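# Van Dusen drafts

Hi! I'm putting my romance novel in a repository, like a software person, except I'm a former dental receptionist who learned Git from a library book.
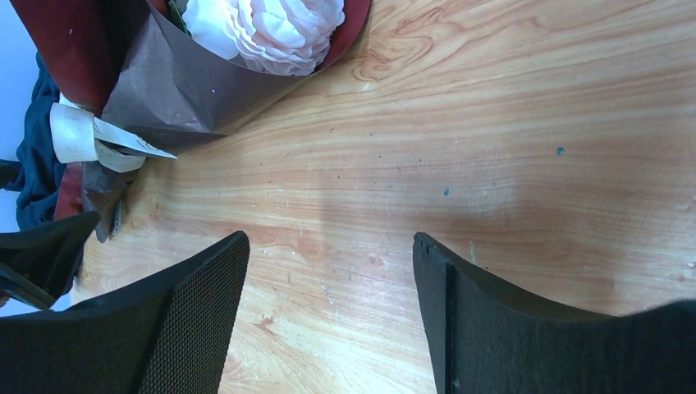 The book is called *The Van Dusen Letters* (working title, and my sister hates it). It's set in Wustitcombe, a seaside town I made up because I got tired of readers correcting my bus routes. Two people inherit the same stationery shop and can't stand each other until chapter 6 or so. There's a lot of rain and a lot of tea.

## What's in the folders

- `draft-2/` is the finished second draft. It hangs together, but the middle sags.
- `draft-3/` is where I'm working now. Expect chapters that stop halfway through a conversation.
- `cut/` holds everything I took out and couldn't bear to delete, including the whole ferry subplot (I loved that ferry!).
- `notes/` has the town map, the ages of all the cousins, and a file called `who-knows-what.md` that I update every single time somebody overhears something.

There's no `draft-1/`. It lived in a spiral notebook and it's going to stay there.

## How I name things

Chapters are plain Markdown, one file each, like `07-the-wrong-envelope.md`. If I move a chapter I renumber the rest by hand, and yes, I've gotten it wrong. If you see two files starting with 11, the longer one is the real one.

Anything in double square brackets inside a chapter is a note to myself. Usually it says something like "check tide" or "too many sighs."

## Building the reading copy

I use a little script named Pusel to glue the chapters together into one document:

```
./pusel draft-3 > reading-copy.md
```

It skips my bracket notes and puts in the page breaks. It does NOT like curly quotes in file names, and I lost an entire January evening finding that out. If the output is blank, look there first.

## For my beta readers

Thank you, thank you, thank you! Please open an issue instead of emailing me, and put the chapter number in the title. I'd love to hear where you got bored, where you skipped ahead, and whether you bought the kiss at the Trurnton train station, which I've rewritten so often that I can't tell anymore. Don't worry about commas yet. I know about the commas.

Spoilers are fine in issues, so if you're still reading, maybe turn off notifications.

## Known problems

- The shop cat changes sex between chapters 3 and 9.
- Everyone in Wustitcombe "grins." I searched, and it was embarrassing.
- The lawyer's letter still reads like I wrote it, and a lawyer wouldn't use that many dashes.
- Draft 3 is 200 words longer than draft 2, and the plan was to cut.

## Can you use any of this?

The script, sure, take it and change it however you want. The story is mine, so please don't repost chapters, even the ones in `cut/`. I may want that ferry back for the next book.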